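Checking a door-opening policy before you believe its success rate

A simulator will hand you a success rate whether or not the policy has learned anything. Ours reported a fine one in June for a controller that was mostly leaning on the door. These are the checks we run now. They take an afternoon.

1. Fix the seeds. Run 17 starts, the same ones every time, and save the list next to the checkpoint. If someone sends you a result without seeds, ask for them before you read the number.

2. Render from the robot's viewpoint at the resolution the policy gets. People tune in the big viewer window and forget how little reaches the network. Up close, a dark panel can fill half the view, and the metal plate with its knob is a small patch near the bottom.
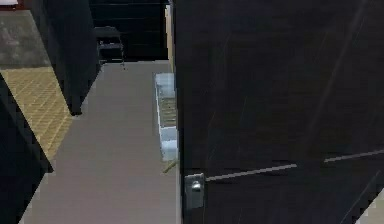
Manipulation Software Group, Sfeir Lab | Tutorials

3. Turn the detector off. Feed the policy a constant handle position and run the same starts. If the score barely moves, your perception module is decoration. Lena Kozłowski tried this on our Lurno branch and lost five points, which was embarrassing.

4. Look at contact forces as well as the final hinge angle. Set the limit in the config (we use 6 N on the panel face) and count anything above it as a failure. Expect complaints.

5. Shift the colours. Change the panel and floor separately. Thin pale lines on a dark surface are easy for a network to latch on to, and I wouldn't trust one to prefer the knob.

6. Read the failures yourself. Over 730 episodes is too many, so take the ones where the planner timed out and step through those first.

Passing all six tells you the policy works in this simulator. I have yet to see evidence that it says much about a real hinge, and the Kiliteck port is still waiting for somebody to measure one.

Corrections to Randa Chidiac.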